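Stusness Forums
Home | Hardware | Repair | Classifieds | Log in

We use cookies to keep you signed in. Accept | Settings

Old Dell tower, reseating the CPU
Posted by Donnie Pollock, 25 January 2021

Been working through the old workstation from the Lurberg office. It gave me 4 beeps and no display. I want to rule out the CPU before I buy memory. Side panel is off and the tower is on its side on the bench. 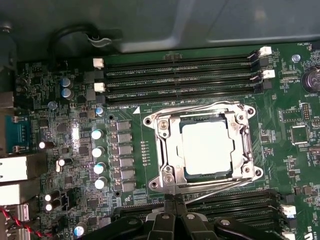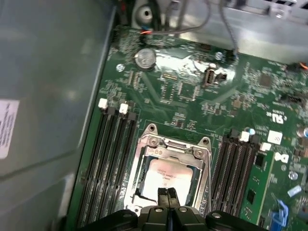
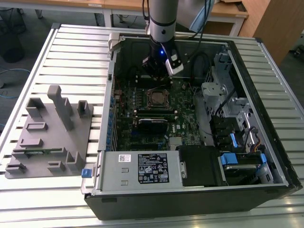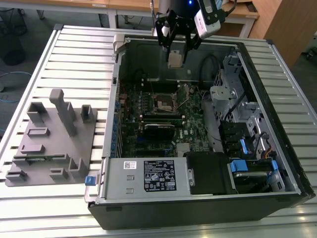

Do I need to pull the heatsink bracket screws too, or leave them alone? I have fresh paste coming from Brikden.

yorath_pc
Leave them. Lift the chip straight up by the edges and look at the socket with a flashlight. One bent pin will do it.

solder534
I'd start with memory. Beeps on these are RAM most of the time. Take it down to one stick and try each slot.

yorath_pc
Sure, but he already has the cooler off – might as well check the pins now.

solder534
Every time you open a socket you can bend something. I've killed up to 3 boards that way.

Donnie Pollock
Two of those were mine. I'll check the pins first, then go stick by stick. Does anyone have the beep chart for this model?

k_2779
Look in the service manual, near the back. Mine was the coin cell, by the way.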